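Fastden Presents Brindico, a Ready Tabletop Kit for Teaching Robot Arms to Push and Sort
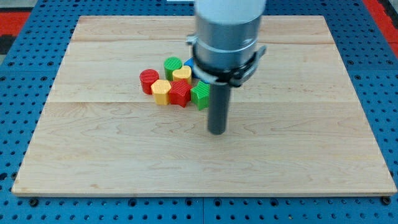

The Brindico push rod at work over the maple-look board, with the block set grouped at its left.

March
By the Fastden press office

Fastden, a maker of small automation equipment for schools and laboratories, opens this month the sale of Brindico, a kit that turns an existing robot arm into a complete station for pushing and sorting exercises. The kit is intended for technical colleges, university groups and training departments which already own an arm and would like to use it for more hours of the week.

Brindico contains a light wooden board, a set of colored plastic blocks, a cylindrical push rod with a rounded tip, a clamping bracket for the wrist of the arm, and the Gelell software, which records the movements and gives a score for every exercise. The customer does not need to buy a gripper. All tasks in the kit are done by contact between the rod and the side of a block.

"We visited many teaching rooms before we started to design," says Bohumila Tichý, product lead at Fastden. "In most of them the arm was in good condition, but the teacher had to prepare the objects by himself each time. He brought cups, pieces of foam, toys from home. After one semester the objects were lost and the exercise could not be repeated in the same way. We wanted to give a fixed set, which stays the same from one year to the next."

Blocks with different behavior

The blocks come in red, green, yellow and blue. Among the shapes are cylinders, hexagonal prisms, hearts and stars. Each shape answers differently to a push. A cylinder easily moves away to the side when the rod does not meet it at the center. A hexagon gives a flat face and is the best choice for the first lesson. The star and the heart turn while they slide, and the student must plan where the contact will be.

The top of every block is finely ribbed. The ribbing reduces reflections from ceiling lamps, a common difficulty for groups that follow the blocks with a camera. The blocks stand on a flat base and have nearly the same height, so the rod can work on one level for the whole exercise.

Mounting

The board lies flat on the work table. It can be used on perforated metal tables and also on ordinary flat benches. For benches with a smooth surface Fastden delivers thin anti-slip pads in the same box.

The bracket closes as a band around the lower part of the wrist and is tightened from one side. According to Fastden's own measurements, the complete rod and bracket have a mass of 490 grams. Customers are asked to compare this value with the permitted load of their arm before they order. The usable pushing area of the board is 700 millimeters wide.

Software with graded exercises

Gelell is installed on a normal laboratory computer and connects with the controller of the arm by network cable. It includes 247 prepared exercises, from moving one block in a straight line up to separating a tight group by color. Each exercise has a start plan that can be printed, and the student arranges the blocks according to it. The teacher can write new exercises in a simple text file.

All attempts are stored with the path of the rod, the speed, and the final result entered by the student or calculated from a camera. The camera is not part of the kit. Gelell accepts pictures from most common USB models.

Experience from the trial courses

Before the sale, the kit was used during one term at the Tichý Training Workshop, a family-run center for adult education in automation. The participants completed 309 recorded sessions. The course was led by Raili Hakala, who has taught robot programming there for several years.

"My students come mostly from maintenance jobs, and they are used to grippers," says Raili Hakala. "With the rod they had to think again. When they push a block inside a group, the neighbors also move. Some of them were angry with the star in the first week, and then they asked to stay longer in the evening."

She also reported two weak points to the manufacturer. The first version of the bracket needed a tool that was not in the box, and the printed start plans were too small to read from a standing position. Fastden has added the tool and now prints the plans in double size. A request for a second, longer rod is still under study.

The Tichý Training Workshop is owned by relatives of Bohumila Tichý. It paid the normal trial fee and received no money from Fastden.

Availability

Brindico can be ordered from this month directly from Fastden and from its regional dealers. The standard price is 700 euros, with one Gelell license for a single arm. Schools with a valid registration pay 490 euros. Replacement blocks are sold singly or as a full set. Delivery of the first orders is planned in the order in which they are received.

Teachers who wish to see the kit before purchase can ask their dealer for an online demonstration, which starts at 3 p.m. and takes less than one hour.

Recent items from Fastden
Gelell update adds export of rod paths to spreadsheet
Spare parts list for wrist brackets now available
Fastden moves its dealer training to a larger room
How to choose a work table for a small robot arm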